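What Does a Robot Do All Day? I Went to Find Out!

Last February I got to visit the robot lab at Brendside on their open day, and I've been wanting to tell you about it ever since. I thought I'd see a robot that walks and talks and maybe does a dance. Nope! The robot I liked best was practicing how to pick up snacks.

Its name is Watetti. It has a gripper with two black fingers, and those two fingers have to do everything your hand does. Try it yourself — pick up a pencil using only your thumb and one finger. Easy, right? Now try a full cup of yogurt with your eyes half shut. That's closer to what Watetti deals with.

How does it see? There's a small camera down near the gripper, so the robot gets a close-up look at whatever it's reaching for. See-through things can be really tricky for a robot camera. Your brain is great at spotting a clear shelf from the little shiny lines on its edges, but a robot has to learn that.

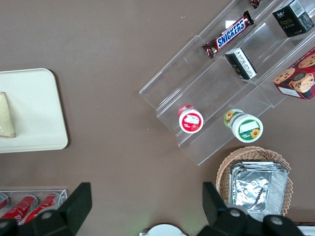

Anjana Pathirana told us that the snacks are harder than they look, because a soda can rolls, a candy bar wrapper slides and a little cup tips over if you grab it too high. She said people always ask her when the robot will cook dinner, and she tells them to ask again after it can put a cup down gently.

So how does it get better? Practice, same as you and your spelling words. Watetti had done 2,863 tries by the time I came. The people at the lab save every one, even the flops, and the computer uses them to work out what to do next time. A squeeze that is fine for a can could squash a cake!

They let kids have a turn at driving the gripper with a joystick, and I waited 40 minutes in line with a bunch of second graders (worth it). I got 4 goes. I dropped the thing 3 times. The girl behind me got it on her first go and I'm still a tiny bit jealous.

If there's an open day near you, go! Wear comfy shoes and bring a question — the lab people love questions.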